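Hunton Workshop, Notebook 36
February, entry begun 9:40 a.m.
Subject: Trial storage of loose control parts in desk trays

The Kernholm parts cabinet is to be cleared before the new drawers are fitted. Small electrical items held there require a temporary location. Mesh letter trays were selected from office stock and set on the white table by the curtain. Emergency stop switches were taken as the first class of item, under stock line 394.

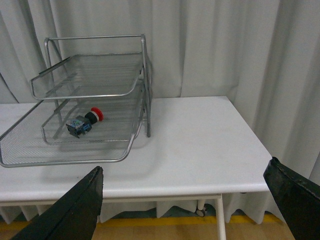 Placement and access

Items are to be laid in the trays singly. Stacking of switches on one another is not permitted. The upper level is reserved for paperwork, including the Drandel delivery notes and the Bodin return forms. Tray rims were checked by hand for burrs and none were found.
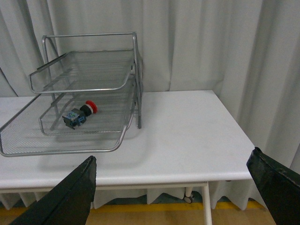 Labeling remains the principal open point. The adhesive labels in present use are 55 mm wide and do not hold on mesh; two were lost during the morning. Card tags on string were considered and set aside for trial next week. A switch lying on its side under the upper tray, as at present, can be recognized by its red cap, but the contact block at the other end must be identified by its part number before issue. The tag should therefore be tied at the block end, clear of the terminals.

Tag stock: one box of 80, opened today. Further tags to be requested through Hunton stores if the trial is extended to pilot lamps and key switches.

Cabinet clearance continues after lunch. Shelf list not yet copied out.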